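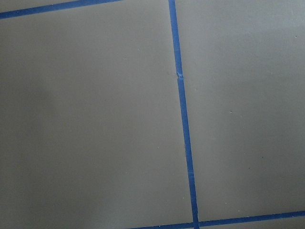 Week 6 - keeping stock in a small shop

Notes from Tuesday, typed up quick. Ask Ustyna Nechyporuk if anything's missing.

Stock = money sitting on a shelf. Too much, cash is stuck. Too little, customers go elsewhere. Most small shops get it wrong both ways at once, diffrent lines.

Two-bin method: one bin in use, one full behind it. First runs out, reorder, start the second. No counting needed. Works for cheap stuff (screws, buttons, tea bags). Bad for anything that goes off. 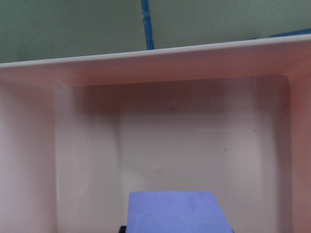
Wide, shallow plastic storage bin.

Reorder point = daily sales x days to deliver, plus a bit spare.
Plotton shop: sells 6 a day, supplier takes 5 days, so 30 before any spare. Lev Horobets adds 16, reorders at 46. Is 16 too many? Discuss.
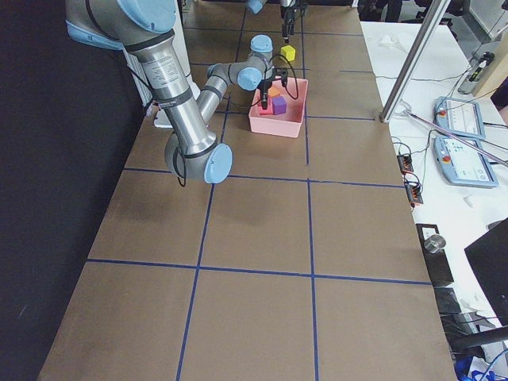

Spare stock depends on how unreliable the supplier is, and how much sales jump about. Look at the worst week, not the average one.

Dead stock: no sales in 6 months. Honia branch had 1385 pounds' worth at last stocktake, mostly gift wrap. Mark down early, small cuts dont shift it.

Reading: Wynne handout, first half only. Vallov case is for next week, bring a calculator.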